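stilis-handheld: notes and data card

Hello! You've found the readme for my handheld gripper comparison. I've been trying two sets of finger plates on the same pair of hand-held grippers, mostly on cloth, because cloth is where my last set let me down so badly. The folder names follow the plates: "stilis" for the straight ones, "cimton" for the ones with the softer edge.

There are 50 takes per plate set. Each one is a short household job done with both hands — pick up a garment, move it to or from the basket, fold a towel, that sort of thing. I did most of them myself and Hanneke Dijkstra did the other 14 in each set, so you get two quite different styles of holding (she's far gentler on the trigger than I am!).

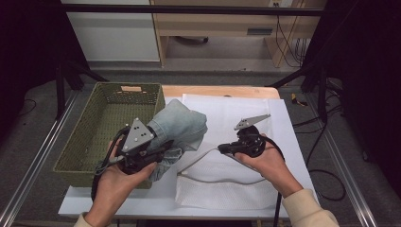

Denim is the fussy one. It's stiff, it bunches up, and if you pinch too near a seam the plates go slightly out of line. I've kept those takes in and tagged them "slip" in notes.csv, so please don't filter them out without having a look first. Towels were much kinder to me with either set.

A few things to know before you load anything:

Left and right are always from the wearer's point of view.
Gripper opening is logged in millimetres, zero being fully shut.
The first 2 seconds of every take are me getting settled, so skip them.
Takes 1 to 5 in the cimton folder used the old Verbeke controller, which lags a bit. Everything after that is on the Jullusik one.

My own feeling so far is that the softer edge wins on thin cloth and loses on anything heavy, but I'd love somebody else to check. I still need to redo the calibration file for the left hand, which I'm hoping to get to in January. If you spot a broken take, open an issue and tell me the folder and number.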